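Waltbridge Open Day - Questions and Answers

When is it?
Thu 25 January. The doors open at 14.

Do I need to register?
Yes, please write to Inger Gunnlaugsson. Each group has 5 visitors.

What will the robot do?
It works at a table with toy food and dishes. Baldur Toft explains every step. 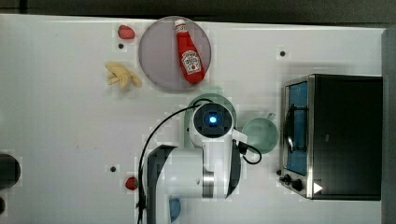
You may ask him questions during the work - he is happy to stop and repeat. Please keep your hands away from the table.

Can children come?
Yes, together with an adult.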